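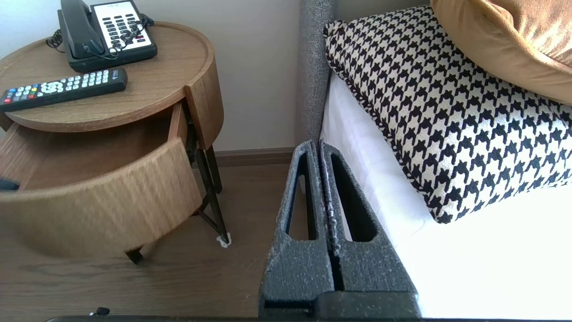 Print this page | E-mail this to a friend

Is the second half of "Jorkholm" worth sticking with?
Posted in June by Hugo Segura

Hi all, I hope this is the right section, I usually only read the soundtrack threads. My wife and I started Jorkholm last night and had to stop at the interval card because it was past eleven and we both had work. We loved the opening! The ferry arriving, the brother who won't get off it, the whole business with the wedding cake going up the hill in a wheelbarrow. I haven't laughed that hard at a film in a long time.

Then the uncle dies (sorry if that's a spoiler, but it's in the trailer) and it seemed to turn into a completely different movie. There's a long stretch with the lawyer and the land papers and I will admit I lost track of who was cousin to who. My wife thinks the lawyer is the same man who was on the ferry, and I say he isn't.

So my question is whether it picks up again, and whether the funny side comes back at all. We have nearly 300 films on our list and not that many free evenings, so I don't mind being told to leave it. Also, is the version that runs longer any different? The one we rented has the interval, but a friend at work saw one that didn't. Please no details about the ending if you can help it. Thank you kindly.

E-mail this post

Arash Akbari

Hello Hugo, and welcome over from the soundtrack side! I'm very fond of this film, so take what I say with that in mind, but yes, please go back to it.

You stopped at the hardest spot. The lawyer section is slow, and I remember shifting in my seat through it the first time. It goes on for a little while after the interval too, maybe another ten minutes, and then Nikzad (the younger sister, she only had a couple of lines at the wedding) comes home and the whole thing wakes up. From then on it's really her picture. The actress has a wonderful way of listening to people as if she's already decided they're lying, and the dinner where she goes through the land papers out loud is as funny as anything with the wheelbarrow, only drier. My mother, who never sits through anything, asked me to play that dinner again.

I should say that it doesn't turn back into the comedy you started with. There are jokes right up to the end, but they're gentler and a couple of them hurt. If what you want is the ferry again for another hour you may be let down. The songs help a lot, and the one over the harvest is lovely, though I could have done without the reprise. The one thing I truly don't care for is the business with the neighbor's son, which gets dropped and then picked up again in a hurry, like somebody noticed it in the editing room.

About the cousins, this helped me: everybody on the Flastberg side of the family wants to sell, and everybody on the Zanar side wants to stay, and the uncle was the only person both sides would talk to. Once you have that you can let the rest go by. And I'm afraid your wife is right about the lawyer. He's on the ferry with a hat on, next to the woman with the goose.

As for versions, the one with the interval is the theatrical cut. The other one I've seen simply takes the card out and runs straight through, with a slightly longer wedding. I wouldn't go hunting for it. If you do sit down again, go back a few minutes before the interval and start at the funeral lunch. There's a remark about the boathouse key that's easy to miss when you're tired, and you'll want it later.

Let us know what you both make of it!

E-mail this post

goosewoman49

Didn't work for me. I gave it 6 out of 10 and that was mostly the first hour. The sister is good but she shows up too late and then she has to carry everybody. The music is too loud over the talking, or it was on my set anyway. If you only have a few evenings I'd watch something shorter. The goose is great though.

E-mail this post

Hugo Segura

Thank you both! We're going back in at the funeral lunch tonight, around eight, once the dishes are done. My wife has asked me to put it in writing that she was right about the hat.

Print this page | E-mail this to a friend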